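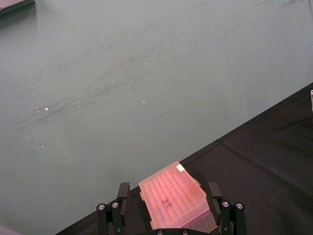
Sat 19 February

I have been baking the same loaf of bread for most of the winter and I'm finally ready to talk about it.

If you've been reading for a while you may remember my first go at sourdough, back in August, when the kitchen was so hot that the starter climbed out of its jar overnight and got into the silverware drawer. I threw the whole thing out and sulked. Then the cold weather came, and I was bored, and the bakery in Flurkilham stopped doing the dark seeded loaf I used to drive over for every other week. So I thought, fine, I'll make it myself! How hard can it be! (Pretty hard.)

The Flurkilham loaf was a rye and wheat mix, very dark on the outside, sort of tangy, with sunflower seeds all the way through. It kept for days. I asked the woman at the counter for the recipe once and she laughed at me, not in a mean way, but it was definitely a no. So everything I've done since then has been from memory, and I'm sure by now my memory has wandered off somewhere and I'm chasing a bread that never existed.

Let me start with flour. I tried the supermarket stuff first, then a bag of Pandik rye that my sister brought me when she visited, and the difference was huge. The Pandik is coarse and a little gritty and it smells like a barn in the best possible way. It also drinks water like crazy. My first dough with it was so stiff I could have nailed it to a wall, and I baked it anyway because I hate waste, and we ate it in very thin slices with a lot of butter for what felt like a month.

So then I went the other way and added too much water, and got a puddle. I poured it into a pan and it came out flat and gummy, and the dog wouldn't touch it. This is a dog who has eaten a sponge.
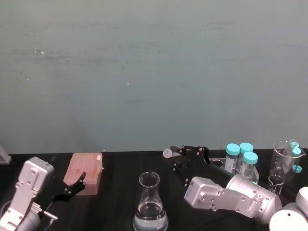

What finally fixed it was weighing everything. I know, I know. Every bread book on earth says to buy a scale, and I had read that sentence probably fifty times and thought it was for other people. I come from a family of scoopers. My grandmother measured flour with a coffee cup that had no handle and her bread was perfect, so I felt like a scale was cheating or at least showing off. I gave in after New Year's and got a little Amano one, and my very next loaf rose. It stood up! I called my husband in from the garage to look at it and he said "yep, that's bread," and from him that's a standing ovation.

Okay, the seeds. I use 70 grams of sunflower seeds for one loaf and I toast them in a dry skillet first until they start to smell good. Don't walk away from them. I walked away from them to answer the door and the smoke alarm went off, and then I had to explain myself to the delivery guy while waving a dish towel over my head. After they're toasted I soak them in a bit of hot water with the salt while I get everything else together. Somebody on a bread forum told me to do that so they don't steal water from the dough, and I've done it ever since.

The starter lives in the fridge now. I feed it on baking weeks and ignore it the rest of the time, and it seems fine with that arrangement. It gets a layer of gray liquid on top that looks alarming the first time. I pour that off and stir in some rye and by the next morning it's bubbling away again. I used to keep it on the counter and feed it every single day like a baby, and I was going through so much flour that I started resenting it.

Timing is the thing I still mess up. My kitchen sits at 55 degrees first thing in the morning this time of year (old house, old windows, stubborn people) and the dough just sits there looking at me. I've tried the oven with the light on, which works well until you forget and preheat it. I've tried the top of the fridge. What I do these days is put the bowl in a picnic cooler with a jar of hot water next to it and shut the lid and go do something else.
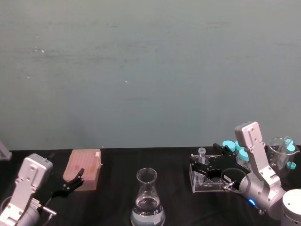

I bake it in a loaf pan, by the way. I tried the fancy round shape with the basket and the cloth and the swoopy cuts on top, and mine stuck to the cloth every time and came out looking like it had been in a fight. A pan is easier, and it makes slices that fit in the toaster! For a dark crust I brush the top with a little Sesum molasses thinned with water before it goes in. The original probably didn't have any molasses in it at all, but I like it, and the color comes out right.

Then you have to let it rest a whole day before you cut it. I've managed that exactly 2 times. Rye is sticky inside when it's fresh and it really does get better by the next afternoon, but the house smells so good and there's cold butter in the fridge and I am only human.

Next up I want to try caraway, which my husband claims to hate, so I may do half a batch and see if he notices. There's a dough in the cooler as I type this, and I need to go change out the hot water.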